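Getting Fold Lines Out of a Dark Tablecloth
February 16, 2022, by Ottmar Rathjen

I distrust most advice on this. The wrinkle spray from Povness cost me 15 dollars and left a sheen on charcoal fabric that took two washes to shift. Plain water did more.

Start with the care label. If it allows ironing, turn the cloth face down, mist it lightly and press along the crease on medium. Dark polyester goes shiny fast, so try a corner first.

Can't iron it? Spread it on the table overnight and smooth it from the middle out. Soft wrinkles may relax. Sharp folds mostly won't, whatever the packet claims.

Gray cloth, fold lines still in it:

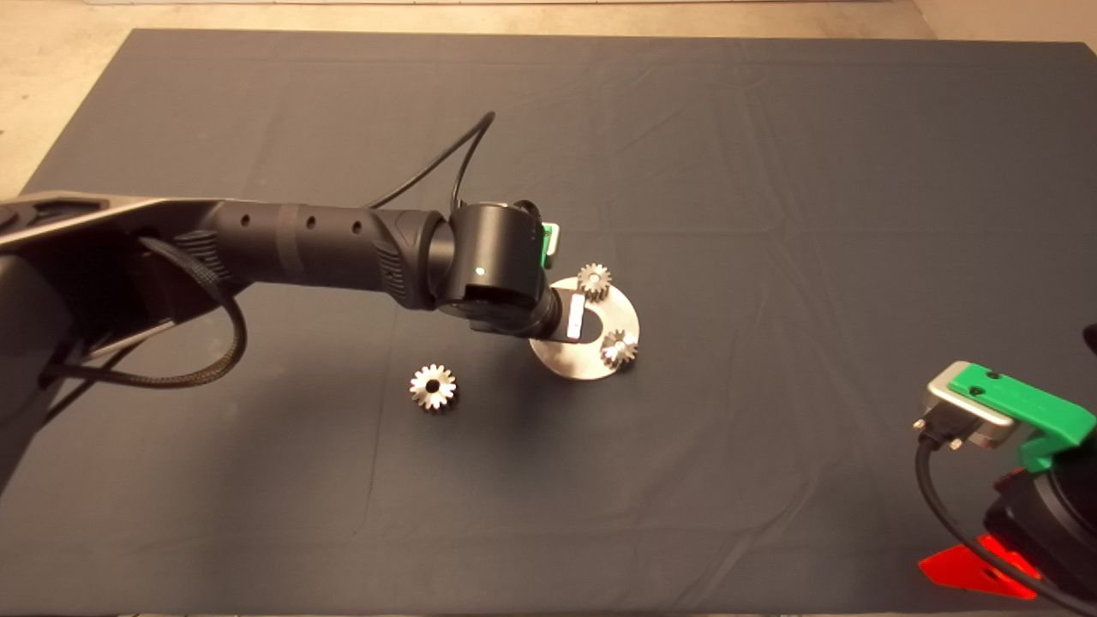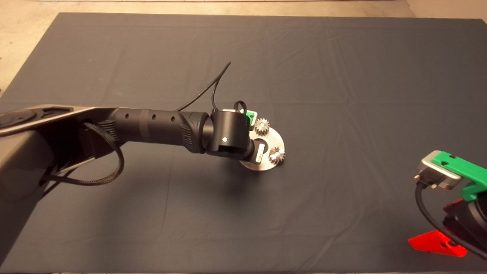
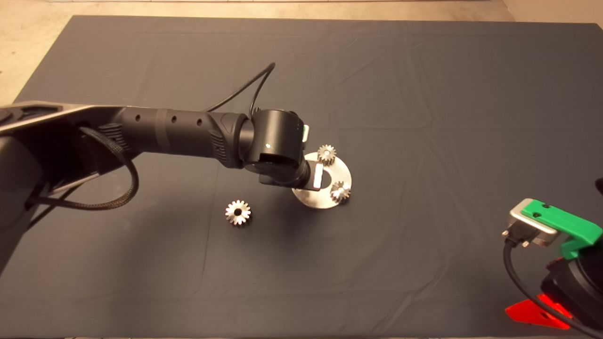 Does hanging the cloth in a steamy bathroom work?

Only on light creases, in my experience. A hard fold needs direct heat or a hand steamer, and I'd skip the long shower.

For storage, roll the cloth on a cardboard tube. Tissue between folds is supposed to help too. I saw no difference.

Last updated: August 2022

Related
Removing candle wax from linen
Is the Brullico hand steamer worth it?
Measuring a table for a cloth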